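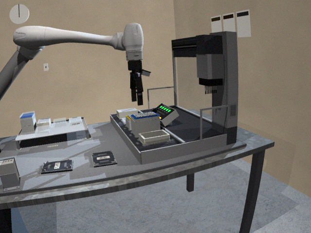 Lab render: wall clock and table.

Cedness: pipetting volume logs, README

Cedness is a table of hand pipetting checks from the Ratmont teaching lab. Each row gives a target volume, the weighed result and the initials of whoever did it. Nizar Haddad typed it up from paper sheets. Please don't treat it as a benchmark.

Known problems
The February rows were weighed on a balance with no calibration record. I would drop them, but Zohreh Talebi wanted them kept – so they carry flag 7. Volumes are in microliters. Anything listed as exactly 100 looks suspicious to me, and I suspect people wrote down the target and moved on.
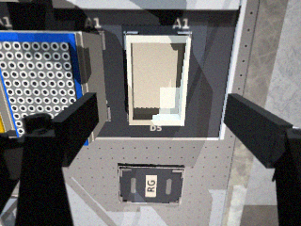 Lab render: cream-white tray, from above.

Files
sulto.csv – the main table, 9 columns
pan.csv – room temperature, with gaps

The "skill" column is self-rated and close to worthless. Papers that claim training improves accuracy should not lean on it. Blank cells mean missing, never zero.

Last edited 2021-04-14. Send corrections to Nizar, with the row number.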